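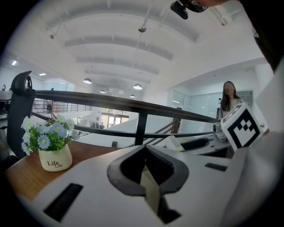
Artificial daisies in a small pot. The words on the pot say "Life Life".

Flowers that never need water

Some flowers grow in soil. Others are made by people. Made flowers are called artificial flowers, and you may have seen them in offices, shops and waiting rooms.

What are they made of?

Most artificial flowers are made of plastic, cloth or paper. Cloth petals are often cut out with a shaped metal cutter, a bit like a biscuit cutter. The petals are pressed so that they curve. Then they are fixed to a stem, which may have wire inside so that it can bend.

At the Iyamu flower workshop in Vulinau, one big order was for 1,312 daisies. Each daisy had four leaves on its stem.

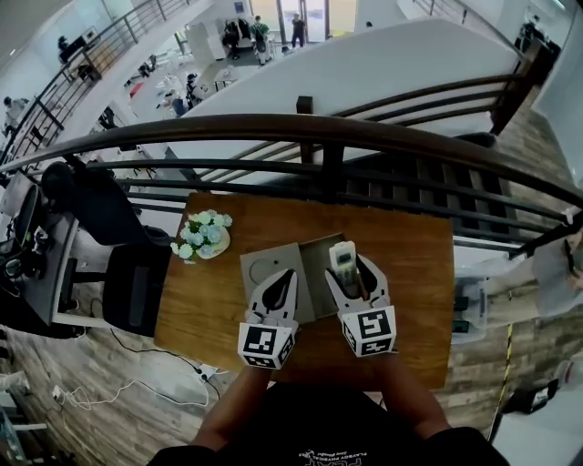 People choose artificial flowers for places where real ones would be hard to look after. A real plant needs light and water. If everyone goes home for a long holiday, it may dry out. An artificial one will look the same when they come back. It also has no pollen, the fine dust that makes some people sneeze.

Do they need any care?

Yes, a little. Dust settles on the petals and makes the colours look dull. You can clean most of them with a soft, dry brush. Strong sunlight can fade them too, so a blue daisy on a sunny windowsill may slowly turn paler.

Are they good for bees?

No. Bees visit flowers to collect nectar and pollen, and artificial flowers have neither. If you want to help bees, plant real daisies outdoors. In June, many gardens have them in bloom.

How can you tell the difference?

Look closely at the leaves. On a real plant, no two are quite the same, and some may have holes or brown edges. Artificial leaves often match each other. You might also find a seam, or a join where the leaf meets the stem.

Words to know
Artificial: made by people
Pollen: fine dust made by flowers
Nectar: sweet liquid inside a flower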